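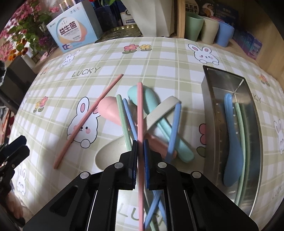
Wanted: people who eat slowly and complain well

2 min read

Fonent is a supper club with a newsletter attached, or possibly the other way round. We have 764 subscribers, and a good many of them write in to say the recipes don't work. They are often right. So in January we are starting a panel of home cooks to try everything before it goes out, and we need 12 people to sit on it.

You'll get one recipe a week. You cook it in your own kitchen, with your own blunt knife and unreliable oven, and then fill in a form. The form was written by Ka-ming Tsao and is longer than most of the recipes. Please answer all of it, including the question about washing up.

We'd like to hear from you if you:

– cook at home most nights, even if it's mostly eggs
– can follow instructions exactly, including the ones that look wrong
– have fed at least one fussy child or one fussy adult
– don't mind telling Wai-kit Chow that his dumplings leak

Chefs, please don't apply. We had two last time and they kept improving things.

The panel runs for ten weeks. We pay for ingredients up to a sensible limit (saffron needs a phone call first) and there's £100 at the end for everyone who sends back all their forms. Nine forms gets you a warm letter.

To apply, write to Jui-lin Tam at the Vimilwood office and tell us about the last meal you got badly wrong. Half a page is plenty. No photos of the pan, please – we believe you. Vegetarians are very welcome, and so is anyone who can't stand coriander, as we have only ever heard from the other side.

Posted Nov 26, 2023

31 shares · 8 comments

© Fonent, Vimilwood | Contact us | Back to top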